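Kershaw Kids' Character Comforter, Full/Queen
Sold by Skiklow Home Goods
Listing last checked 2023-03-31

In stock. Ships in 3 boxes or fewer if ordered with the sheet set.

Our take

We don't love character bedding. It tends to cost more than plain bedding of the same weight, and the child it was bought for has usually moved on to something else by the second winter. Kershaw says this one is "made to be kept." Every bedding maker says that. We stock it because people kept asking for it, and because the one we put on a bed in May came through better than we expected.

The print is busy. Stripes in red, pink, yellow, white and blue, a lot of polka dots, and two sets of characters sharing the same cloth: Hello Kitty and the Paul Frank monkey. If you want a restful bedroom, look at the plain Nulville quilts instead. If the bed belongs to somebody who likes both cats and monkeys, you could do worse. The lettering runs in more than one direction, so there is no side of the bed from which all of it reads properly.

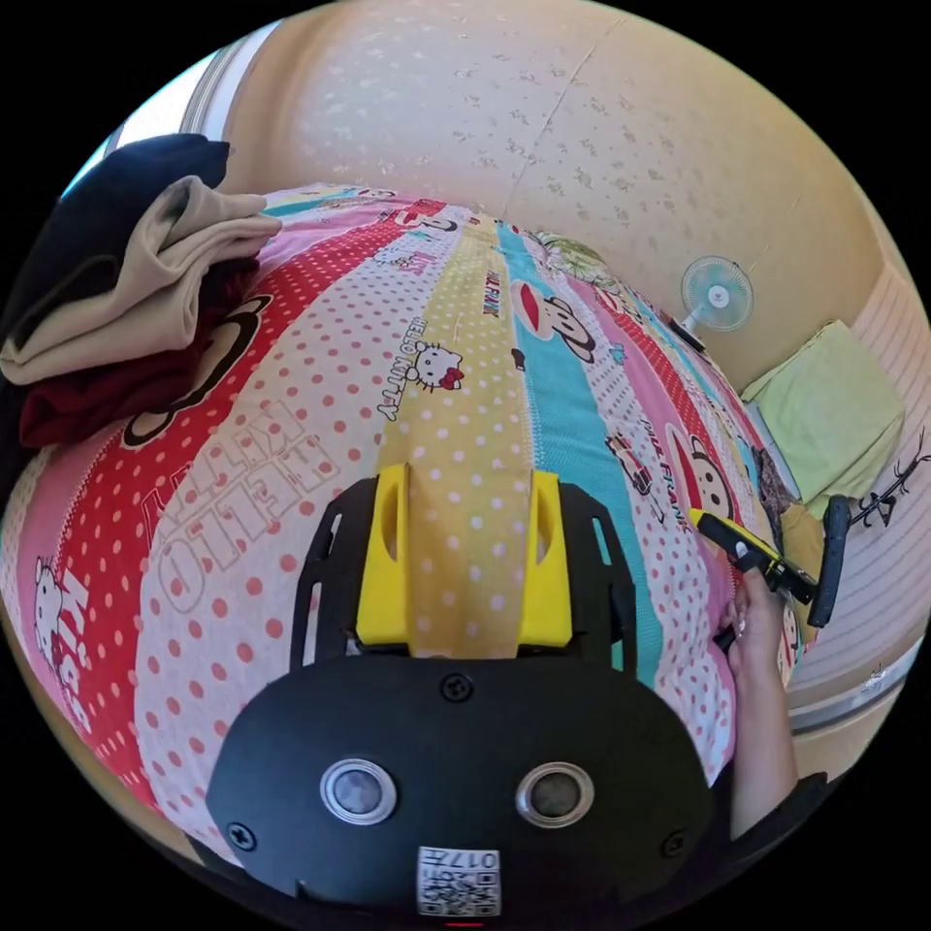
What the maker claims, and what we think

"Fade resistant." We can't tell you that yet. Dorothy Goodall in our returns department washed hers every week on warm and says the red is still red. That is one comforter in one house with soft water. Hang it in full sun all summer and we would expect a different story.

"Hides everyday marks." Probably true, but so does any loud print. A small stain on a polka dot is hard to find, and that cuts both ways when you are trying to treat it before it sets.

"Generously sized." It is an ordinary full/queen. On a full bed it hangs well down both sides. On a queen it covers the mattress and not much else. Measure your mattress depth before ordering, especially if you use a topper.

"Wrinkle free." No. It comes out of the bag creased and stays that way until it has been washed and shaken out. Kelly Ackroyd, who buys for us, asked Kershaw to drop that line from the packaging and was told it would be looked at.

Using the bed as a folding table

Most of the mail we get about this comforter has little to do with sleeping. People sort laundry on their beds, and they want to know if the pattern gets in the way. For dark clothes it doesn't. Black pants show up very clearly against these stripes, and you can lay them out flat, line up the legs and fold them without hunting for the hem.

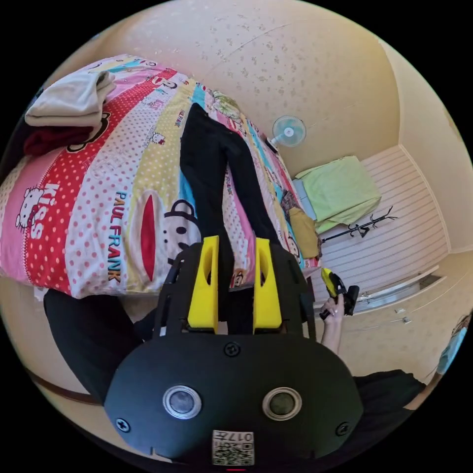 Pale clothes are harder. White socks and pink T-shirts sink right into the dots, and Trinity Kowalczyk on our phone desk has heard from more than one parent who made the bed with a sock still on it. If most of your wash is light colored, spread a dark towel over the comforter first, or fold somewhere else.

The surface is fairly smooth, so a tall stack of clothes will lean if you build it near the edge. Keep stacks low and toward the wall. The filling also gives under your hand, and that makes sharp creases in dress pants difficult. For those, use an ironing board like everyone else.

Care

Machine wash warm, in a machine large enough for the comforter to move. A small top loader will leave dry patches in the middle. Tumble dry on low. Take it out at the halfway point and turn it, or the filling will bunch in the corners. Don't bleach. We would also skip fabric softener, which seems to flatten the filling after a few months.

Returns

Unwashed and in the original bag, you have the usual period. Washed, you don't, unless a seam has failed. Of the 347 we have shipped, the returns we remember were mostly about color ("brighter than the website"), and we have turned our screen photos up a little as a result. A Stultus duvet cover will not fit over it neatly. Please stop asking Sandra Birkett to try.

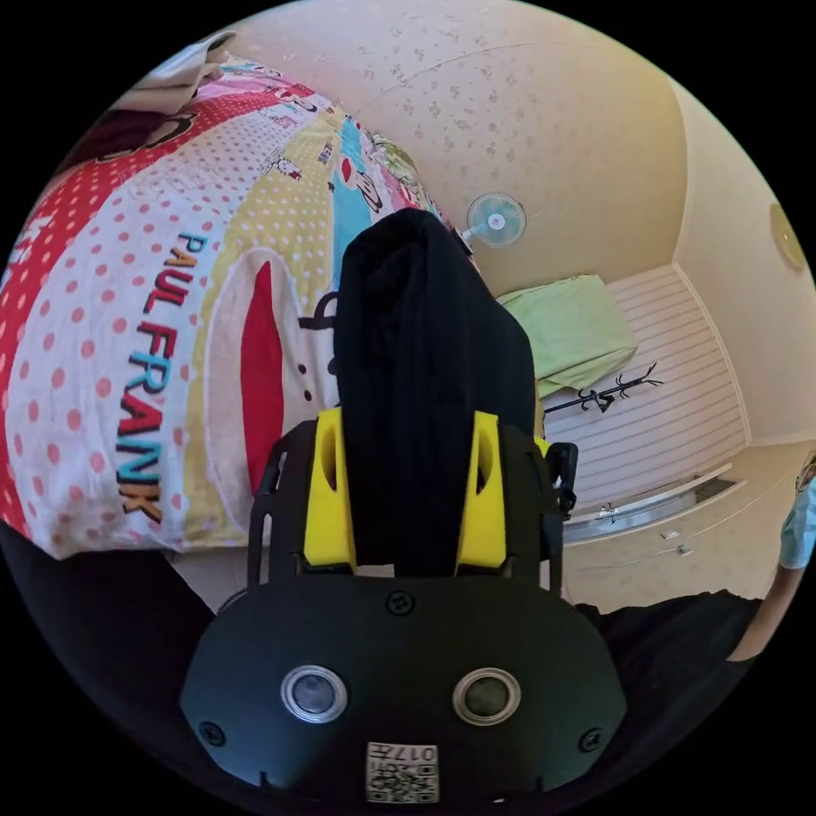 Does the comforter come with matching pillowcases?

They are sold separately, in packs of 2. The pillowcase print is smaller than the one on the comforter and the yellow is a slightly different shade. Plain white cases look better with it, in our opinion, and cost less.

Can I use it without a top sheet?

You can, but you will be washing it far more often. A full-size comforter takes up a whole load by itself and dries slowly, so a cheap top sheet pays for itself soon enough.

Is it warm enough for winter?

It is a medium weight. In a heated room, fine. In a cold room, add a blanket underneath, whatever the hangtag says about year-round comfort.

Questions about an order go to Gervasio Cabral at the service desk. Have your order number ready.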